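**Clasora hub dropped all my blinds again**

**tiltwand613** - 8:40 pm

Updated the hub last night and now it sees 2 of my blinds and the oven. The oven, which I never asked it to see. Support says to factory reset, meaning I get to name every lamp in the house again. Anyone on the January firmware with a working setup?

**Khattak_fan** - 8:52 pm

Working fine here. Did you use the Sandton bridge or go direct?

**tiltwand613** - 9:01 pm

Bridge. It cost me $300 and its main talent is blinking. 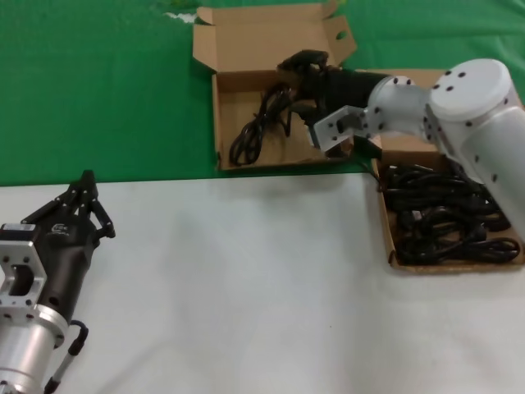

*Cable, box, green cloth.*

**mortgaged_dimmer** - 9:15 pm

Don't reset. The bridge keeps its own device list, so clear that first and leave the hub alone. The menu is under Advanced, then Legacy, then a page that looks broken but isn't.

**Khattak_fan** - 9:20 pm

Disagree. I cleared mine and got 1,792 log entries about a doorbell I sold. Reset the lot and be done with it.

**mortgaged_dimmer** - 9:34 pm

That was the old Clokidholm doorbell bug, different thing entirely. On my setup the blinds came back in the order they were first paired
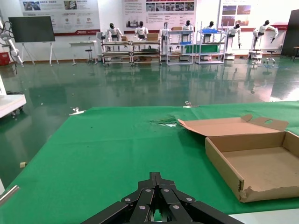
and the only one I had to add by hand was the bathroom. Give it ten minutes before you touch anything.

**tiltwand613** - 10:06 pm

Cleared the bridge. Blinds are back, oven is gone. I kind of miss it.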